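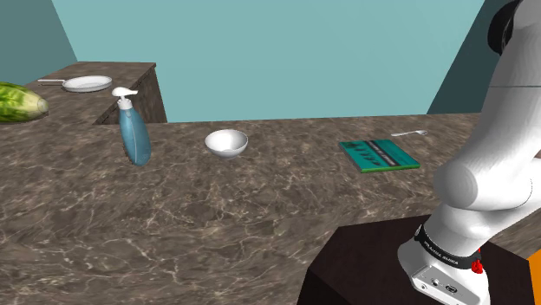 Clearing and settlement are the two halves of a trade that students skip on the way to the exciting parts, and they will be half of your final. Clearing works out who owes what to whom. Settlement is the moment it changes hands. Suppose Adico sells Fesent a white frying pan with a long thin handle, like the one on the raised counter, for 60 dollars. They shake on it. Until the pan and the 60 dollars have swapped places, each side owns a promise, and promises have been going bad in finance since well before 1723.

Home | Syllabus | Handouts | Problem Sets | Office Hours

Handout 4: What Happens After You Click "Buy"
24th March
By Laine Venckus

1. Netting

Fesent buys 50 shares of Wirnavia from Adico in the morning and sells 43 back after lunch, having had a think. Without netting, that is two deliveries. With netting, Adico delivers seven shares and everyone goes home. The cash is netted the same way, and the prices need not match. Do the arithmetic by hand at least once before you let a spreadsheet do it for you. 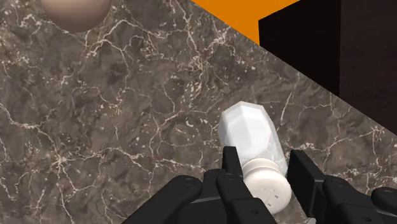 2. The central counterparty

A clearing house steps between buyer and seller and becomes the buyer to one and the seller to the other. (Lawyers call this novation. So will the exam.) If Fesent collapses overnight, Adico still gets paid, and the clearing house gets the headache. To cover the headache it collects margin from both sides every day.

Mr. Macapagal asked last week who rescues the clearing house. Good question, uncomfortable answer, see Tolentino, chapter 6.

3. Delivery versus payment

Securities move only if the cash moves, and the other way round. Work through the failed-trade problem in pairs and bring it to section. Analyn Dimaculangan has the answer key and will not be bribed with coffee.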